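Free icons are rarely free for long

I have been laying out small magazines and websites for other people since I left college, and in that time I have used a lot of free artwork. Icon sets, seamless patterns, brush packs, fonts. I have nothing against any of it. My complaint is with the way it is licensed, or more often the way it isn't.

In October I was finishing a set of pages for Stillwood, a garden furniture maker. The client wanted line icons for delivery, returns, care and so on. I found a pack called Grullico, 200 icons in SVG, marked "free for all uses" on the download page. Inside the zip was a text file saying personal use only. The two statements can't both be right, and there was no address to write to.
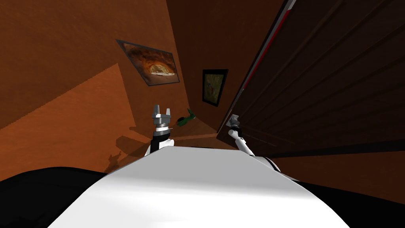
I dropped the pack and drew the icons myself. It took most of an afternoon and I charged for it. The client was fine with that once I explained the problem, but a lot of designers would have gone with whichever of the two statements suited them and hoped for the best.

Viktória Pintér, who I share work with from time to time, went through her own assets folder last year. She had 58 packs in it. For 6 of them she could find a licence that was dated and named the person granting it. The rest had a line on a web page, and in several cases the web page had gone.

A missing page matters more than people think. If a client gets a letter three years after launch, "it said free on the site" is no use unless you kept a copy of what the site said. I now save the page as a PDF on the day I download anything, and put it in the same folder as the files. It is dull work and it takes a minute.
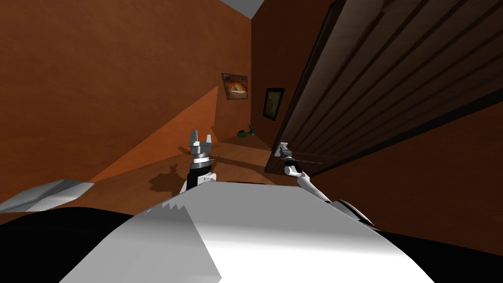 Vol. 5, No. 6

The roundup blogs have to take a share of the blame. A pack is posted by its author with terms attached. A blog lists it with a preview and the word "free". A second blog copies the first, and by then the terms have dropped off altogether. I would like to see every roundup give the licence by name next to the download link. If the blogger doesn't know what it is, the pack shouldn't be listed.

Authors could help as well. Pick a standard licence and put the same wording on the page and in the zip. The Navickas pattern sets do this properly: one short file, plain English, a version number and an email address. I have paid for two of their larger sets, mainly on the strength of that file.

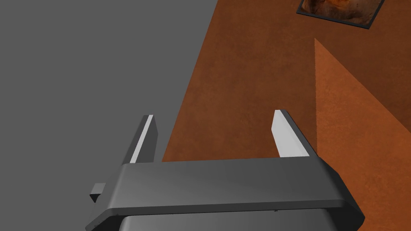

Rendered view, gripper and textured orange-brown surface.

Some people will say that small sites never get caught, and I expect most don't. But we ask clients to pay us for our own drawings and get cross when a logo is lifted. Broston, the print shop I use, won't run a job now without a signed line saying the artwork is cleared. I grumbled the first time I had to fill it in. I have since added the same line to my own contracts.

Filed under: Opinion, Licensing, Icons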